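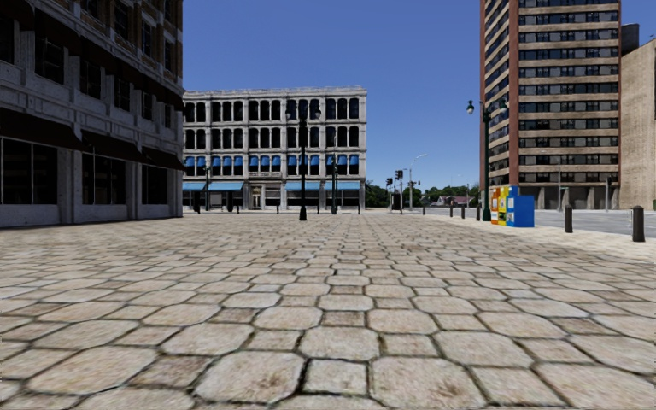
Parkau Junior Museum Club, Doubters' Corner

Is it true that old streets are always better?

People love to tell you that things were built better long ago. You have probably heard it about toys, shoes and houses. You will hear it about streets, too. "Stone lasts forever," they say. Does it? Let's check before we nod.

Start with the word forever. Stone is tough, but it wears down. Feet rub it. Wheels grind it. Water creeps into tiny cracks, and when water freezes it takes up more room, so it pushes the crack a little wider. Do that winter after winter and even a fat slab can split.

Now think about which old streets we get to see. The ones that fell apart were dug up and replaced. The ones that held up are still around, looking pleased with themselves. If you only look at the survivors, of course old streets seem amazing! Scientists have a name for this mistake. They call it survivorship bias, and grown-ups fall for it all the time.

What about Roman roads?

Some Roman roads are close to 2,000 years old, or older, and you can still walk on them. That is impressive. But be careful. Many have been repaired, and plenty more are buried under fields. They also never had to carry a loaded truck.

Why so many six-sided stones?

A guidebook to Ilville says six-sided paving is "the strongest shape in nature." Hmm. Strongest at what? Six-sided shapes do fit together without gaps, and that is handy. So do squares. So do triangles. A paving stone stays put mostly thanks to what is under it: packed gravel or sand, and something firm at the edges to stop everything from sliding outward. Put a lovely stone on mushy ground and it will wobble, whatever its shape.

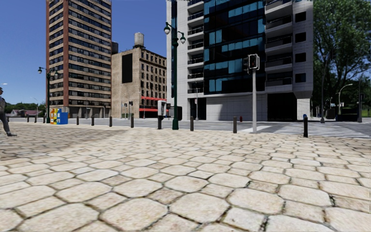

Try it yourself

Fill a baking tray with dry sand and press half of it down hard with a book. Leave the other half fluffy. Lay flat pebbles on both halves and push on each one with your thumb. Which side sinks more? Write down what you think will happen first. No changing your guess afterward.

Next time someone says a street will last forever, ask them who has been fixing it.

Written by Linnea Ekström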